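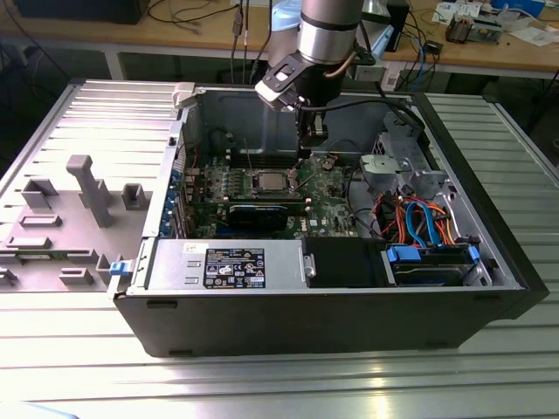 Cleaning the dust out of a desktop computer

In my flat the computer stands near the floor, and every August it becomes loud. I clean it then, in the evening, and it takes one hour. You need a soft brush, a can of compressed air and a small screwdriver.

1. Shut down the computer, switch off the power supply and pull out all cables. Press the power button once more for five seconds.

2. Carry the tower to a table with good light and lay it on its side. Open the cover. On some models there is a latch, on others two screws at the back.

3. Touch the bare metal of the case before you touch any part inside.

4. Hold each fan with one finger, so that it cannot turn, and brush the blades. After this use the air in short bursts. Keep the can upright.

5. Brush the grilles at the front and the back. Do not use a vacuum cleaner inside the case.

6. Check that each plug is still firm, close the cover and connect the cables again.

If a fan still makes noise after cleaning, its bearing is probably worn and you should replace it. Mine had to be changed after the second summer.

Written by Chae-won Seol

Related
How to clean a keyboard with keys that stick
Choosing a quiet case fan
Labelling cables, by Tahira Magsi

Contact | Copyright Ollow | Back to top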